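I've had the Vodska tabletop package for most of a month now, long enough to stop being polite about it. Clilledach, the folks who sell it, let me have a trial license at no charge in September, and I've since paid for my own seat, so you can take that as a hint about where this is going. Nobody at the company read this before it went in.

First, what you get. Vodska is a simulator for people who want to practice robot arm work on a computer before they try it with a real arm. You load a room, pick an arm, put some objects on the table and then either drive the thing yourself or let a script do it. The base package comes with 18 rooms and a big box of household stuff to pick up. There's a second package called Trercombe that adds kitchens and shelves, and I haven't bought that one. I've got enough trouble with one table!

Installing it took me an evening. The download is big (85 gigabytes, so clear some space and go make dinner), and the first time I launched it I got a black window and a fan noise like a hair dryer. A newer graphics driver fixed that. After that it has opened every single time, which I can't say for the last simulator I used, a package from Mayrhofer that liked to forget my settings whenever I looked away.

The sign-in is annoying. It wants to talk to the license server at every launch, and if your wifi is having a moment you get to sit and watch a little wheel go around. I wrote to support and got a reply the same afternoon from Keir Laing, who told me there's an offline mode buried under the account menu. It works fine. It should be on the front page of the manual, but okay.

Now the good part, the actual picking up of things. I spend nearly all my time in one of the table rooms, with the white arm and the tabletop full of little holes, and I've gotten weirdly fond of it. My standard test is the puzzle cube. It's a nasty little object for a beginner, because the sides are flat and the corners catch, and if you come down a hair crooked the whole thing spins out from under you.

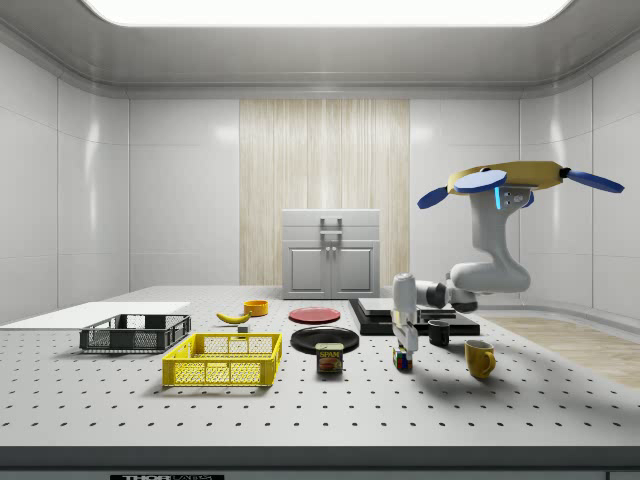 *Bench & Gripper, Issue 2 — Reviews*

I like to stop with the fingers right over the cube like that and fuss with the angle before going any lower. You can nudge the wrist in tiny steps with the arrow keys, or grab it with the mouse if you're brave. The mouse is faster and I am terrible at it. Arrow keys all the way for me.

What sold me is how different the objects feel from each other. The banana rolls a bit when you bump it, and it's curved, so there's really only one good way to grab it and you find that out by doing it wrong. The Spam can is easy if you come at it from the right side and hopeless if you don't. The mugs are the ones I keep going back to. There's a small black one and a yellow one, and picking up the yellow one by the handle took me a whole weekend of muttering. I did get it in the end, and I may have called my sister about it.

Plates are where I'd take off points. A plate lying flat is hard for a two-finger gripper in real life too, I get that, but in Vodska the edge behaves like it's been buttered. I've tried the red one and the black one, slow and fast, high grip force and low, and mostly what I do is push them across the table. Clilledach's release notes say plate contact is "improved" in the current version. I'd hate to have met the old one.

The crates are better. Dropping something into the yellow crate is a really nice first job for a new user, and the bundled lesson that walks you through it is the best one in the set. It's short, it lets you mess up, and when you reset, everything goes back where it was in a blink. I ran the script version of that lesson 100 times overnight, just to see, and my machine was still happily going in the morning. The log it writes is plain text too, so I could open it and see which tries went wrong without learning yet another program.

Looks matter less to me, but the rooms are pleasant. Bright ceiling light, white walls, a bit of wood grain behind the cabinet. The mugs throw proper shadows, and that helps more than I would have guessed when I'm judging how high the fingers are. I'd still like a second view window. Right now you have to swing the view around to check your depth and then swing it back — and I lose my place every time.

A few smaller gripes, in no order. The undo only goes back one step. The search box in the object library doesn't know that "cup" and "mug" are the same thing. The sound effects are on by default and they are awful, a sort of clonk for everything, banana included. Turn them off.

Would I tell you to buy it? If you're learning and you don't have an arm of your own, yes, go for the base package and leave the extras until you've worn out the first table. If your whole project is stacking dishes, wait for another update or ask them for a trial first. They were quick about giving me mine. I'm going back to the plates tonight with a new grip setting somebody suggested on the user forum, and if it works I'll put a note in the comments.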